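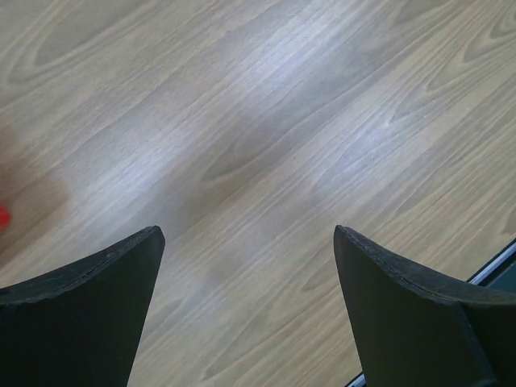 Wrist cam view, gripper open over the floor. Black fingers, seam along the rim of each one. Build thread follows.

1/ The arm is called Darach. I've been building it in my half of the shared workshop on Ayala since September. This thread is mostly about the gripper and the wrist camera, because that's what people keep asking me about.

2/ The job I want it to do is dull. Pick up small parts that end up on the floor and put them in a tray. Screws, spacers, caps, offcuts of tubing. It doesn't need to be fast.

3/ The fingers are my fourth design. The first set was flat plates and they pushed things away more than they picked them up. The second set was too narrow and twisted under load. I don't have much to say about the third set. They broke.

4/ These ones are wide at the base and taper to a blunt tip. The wide part keeps them stiff. The blunt tip means I can touch the floor without digging in. The rims are scuffed already and I'm leaving them that way.

5/ Gripper motor is a Brustora unit I bought used. It came with no paperwork. I spent two evenings working out which wire was the position feedback and got it wrong once. No smoke, just a motor that ran to its end stop and stayed there.

6/ The wrist camera sits behind the fingers and looks out between them. Both tips stay in view when the gripper is open. I moved the mount 4 times before I was happy with it. If you build one of these, sort out the camera first and design the fingers around it. I did it the other way.

7/ Total spent so far is 300 dollars, not counting tools I already had. The motor was the biggest part of that. The camera was the cheapest.

8/ Glare is my main problem right now. The floor is pale wood grain with a sheen, and you can see the bright stripe going across it. My part finder looks for edges. Wood grain is edges. A reflection on top of wood grain is more edges.

9/ I tried turning exposure down. That helps with the shine and hurts everything else. Dark parts disappear first. I also tried a background subtraction step, which works fine until the arm moves, and then the whole background is different.

10/ What I'm testing now is simpler. Take one look, shift the wrist a little to the side, take another look. Reflections slide across the floor when the camera moves. A screw doesn't. Anything that stays put between the two looks gets treated as a part.

11/ Someone asked what it runs on. A small Horamine board bolted to the base. It handles the camera and the motor with room to spare. The two-look check takes 80 milliseconds once the wrist has stopped moving. Waiting for the wrist to stop takes a lot longer than that.

12/ Wiring note for anyone copying this: leave slack at the wrist. More than you think. I routed the camera cable tight because it looked neat and pulled the connector out on the first full rotation. There's a loop of it now, held with tape.

13/ The log file says 3745 open and close cycles on this set of fingers. No cracks that I can find — I check along the seam and at the base, where the third set went.

14/ Still to do: a softer pad on the inside of each tip, a proper cable clip, and a stop routine for when the fingers close on nothing. At the moment it closes on air and carries the air to the tray.

15/ I'll post the finger files when the pad is sorted out. The mounting holes are going to move, so please don't ask for the current version.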